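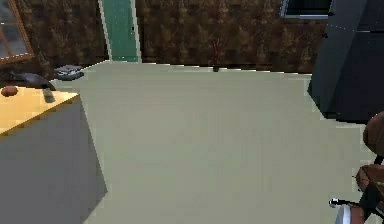

Skostomby opens its library of simulated home tasks for robot learning

HERATH, 15/01/2025. Skostomby, a small company that makes training material for household robots, has today opened the first part of its Senow library to outside research groups. Senow is a collection of examples in which a simulated robot arm does ordinary work in a simulated home: it picks up an object from a table, carries it to another place, or puts it down near something that must not be touched. Every example is made by a person who guides the arm, and every example is checked by a second person before it enters the library.

The first part contains 606 accepted examples in 35 room layouts. A second part is in preparation and will be given out in August to the groups which have signed the user agreement.

Why the work is done in simulation

A robot which learns from examples needs to see the same kind of task many times, and each time a little different. In a real kitchen this is slow. The table must be cleared and set again after every attempt, and a glass which falls is a glass less. In simulation the room can be set again with one key, and the person who guides the arm can begin the next attempt after a few seconds.

Skostomby does not claim that simulated examples can take the place of real ones. The company's own experience is that a learning system which has first studied simulated rooms needs fewer real examples later, but it also makes mistakes which come from the simulation. Friction is one known problem. Transparent objects are another. The user agreement asks every group to test on real equipment before it makes any statement about how well a trained system works in a home.

"We want to be clear about what the library is," said Nazma Karunaratne, who leads the collection work at Skostomby. "It is a set of good examples made by patient people. It is a place to start. If a group trains only on our rooms and then puts the robot in front of a real sink, I think they will have a difficult afternoon."

How an example is made

The person who makes the example is called an operator. The operator sits at a desk with a hand controller and sees the room from several viewpoints on the screen. One viewpoint usually looks across the room from near the arm. Others are placed higher or to the side. The learning system later receives the same views, together with the positions of the joints and the opening of the gripper at each moment.

Before the attempt starts, a short written instruction appears, for example "put the brown object next to the bottle". The operator reads it, waits for the signal and begins. There is a limit of 142 seconds. If the limit passes, the attempt is closed and is not counted as accepted, but it is kept in a separate folder with the reason written beside it.

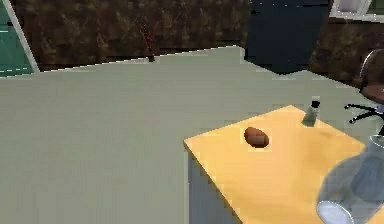
Are the failed attempts also given to outside groups?

They are available on request. A group must say in its application what it wants to do with them, and the files come with a label for the reason, such as a dropped object, a wrong object or a time limit passed. They are not mixed with the accepted examples.

Small objects on large furniture

The rooms in Senow are bigger than they need to be for the tasks. This was a decision made early in the project, after long discussion. In the first trial rooms the table filled almost the whole view, and the trained system learned to move toward the middle of the picture without looking for the object at all. When the table was moved to a side in the next trial, the arm went confidently to an empty piece of floor.

The present rooms have open floor, furniture at different distances, and objects which occupy only a small part of the view. A brown object the size of a potato may lie on a broad yellow tabletop, with a glass jug closer to the viewpoint. A thin potted plant may stand far back at the wall, where it plays no part in the task. The learning system must find out for itself which of these things are important for the instruction and which are not.

Wall patterns, door colors and the position of chairs are changed from layout to layout. Within one layout they stay the same, and only the objects on the work surfaces are moved. Karunaratne explained that this makes it possible to compare two examples from one room and to see what the operator did differently.

Checking the examples

The second person, who is called a reviewer, never reviews examples from a layout in which he or she has worked as an operator. The reviewer watches the full attempt two times. The first time is at normal speed, from the viewpoint that shows the most of the room. The second time is slower, and the reviewer looks mainly at the gripper.

An example is accepted when the instruction was followed, the object was released in a stable way, and the arm did not push through furniture. The last point may sound strange to people who work only with real robots. In simulation it can happen that a part of the arm passes a small distance into a cabinet and comes out again, and the attempt still ends well. Such an example would teach a very bad habit, and it is rejected.

Hesitation is permitted. Early in the project the reviewers rejected attempts in which the operator stopped, went back a little and tried a better angle. This rule was changed. A system which has only seen perfect movements does not know what to do when it is slightly wrong, and the corrections made by operators are now marked in the files, so that groups may study them separately.

The operators

Skostomby trains its operators in Herath. Experience with robots is not required. The training includes a practice room in which nothing is recorded, and a new operator spends the first days there. After this, the operator makes practice examples which are reviewed in the usual way but do not enter the library.

The company pays its operators by the hour and not by the example. In a test period with payment by the example, the movements became faster and the number of rejected attempts went up. Operators also take a break after every group of attempts, and they may refuse a layout which they find tiring for the eyes. Strongly patterned walls have been the most common reason for such a refusal, and two of the patterns were made softer as a result.

"The operator's mood is in the data, this I believe," said Karunaratne. "When somebody is tired, the gripper closes too early. We saw it in the curves before the person told us."

Storage and format

The files are prepared with Citotura, the company's own recording program. Citotura writes the camera views, the joint positions, the instruction and the notes of the reviewer into one folder for each example. A reading tool comes with the library and runs on an ordinary computer. A graphics card is needed only by groups which want to play the attempts again inside the simulator and render new views.

No recording of the operator's voice or face is made. The name of the operator is replaced by a number, and the list which connects names and numbers stays in Herath.

What comes next

The second part of the library will add tasks with two steps, such as moving one object away in order to reach another. It will also add doors and drawers, which were left out of the first part because the hinge behavior was not good enough. Skostomby plans to accept more than 300 new examples for this part. Layouts from the first part will be used again for some of them, so that groups can measure if their system profits from a room it has already seen.

Applications

Research groups at universities and public institutes may apply at no cost. Companies may apply for a paid license. The application form asks for a short description of the planned work, the name of a responsible person and a statement about testing on real equipment. Applications are read in the order in which they arrive, and groups which are refused receive the reason in writing and may apply again.

About Skostomby

Skostomby makes training examples for robots which are meant to work in homes. The company has its office and its operator rooms in Herath. Senow is its first public library, and Citotura is the recording program used for it.

Press contact

Nazma Karunaratne, Collection Lead, Skostomby, Herath. Written questions are preferred and can be sent in English.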